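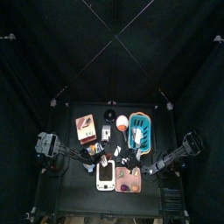

Household objects on a black tabletop, with a pink tray near the middle.

Getting your song ready to send to radio

I got this wrong for my first 2 singles, so learn from me! Start with the radio edit. Bounce a clean version as a WAV, trim the silence at the front and put the artist and title in the file name (mine was called "final mix new", oh dear).

Next, sort the writing splits. Yu-na Bae and I agreed ours over a cup of tea - do it before the song goes out, and write it down. Register the song with your collecting society using those same splits.

Then email the stations. I sent "Paucar" to 70 shows in November, with a short note, a streaming link and the release date. Leave it 2 weeks before you chase anyone, and keep a list of who has played it.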